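Standcombe Workshop Course
Unit 3: Work Surfaces and Glare

Reading before class: Gajewski handout, sections 1 and 2.

3.1 Terms

Gloss is the share of light a surface reflects in one direction, as a mirror does. Matte surfaces scatter light over many directions. Lightness is a separate property. A white top may be glossy or matte, and a black one likewise.

Illuminance is the light arriving at the surface, in lux. It is measured with the meter flat on the table and the reader's shadow kept off the sensor.

3.2 Light matte tops

A pale gray-white top with a matte finish shows small dark parts clearly and gives little mirror reflection from ceiling fixtures. It does not hide uneven lighting. Gradual shading across the surface is easier to see on a plain top than on a patterned one, and a cool tint in the light shows up as a tint in the table.
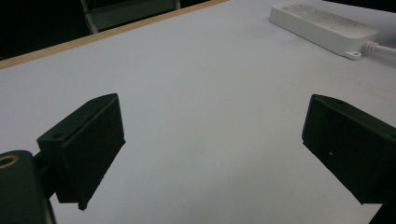
Barbara Kubiak objects that plain pale tops are tiring over a long shift, and that she would take a mid-gray for any bench used more than half the day. Her point applies mainly where the task itself is dark and the eye has to adapt back and forth between part and background. For mixed work the course keeps to the pale top and lowers the illuminance first.

3.3 Exercise: mapping the light

Table size for the exercise is 1,000 mm by 600 mm. Mark a grid at 200 mm spacing, starting 100 mm in from each edge. Clear the top before measuring.

Take one reading at each point. Record the lowest value and the mean. Uniformity is the lowest divided by the mean.

Sample: lowest reading 600 lux, mean 812 lux.
Uniformity = 600 / 812 = 0.74

For this course, 0.70 or higher passes. If the result is lower, move the table before changing the lamps, then repeat the whole grid.

3.4 To hand in

Grid sheet with all readings, the uniformity figure to two decimals, and a sketch showing the table and the nearest lamps. Sheets go to Bożena Ziółkowski.

Next unit: edges and table height.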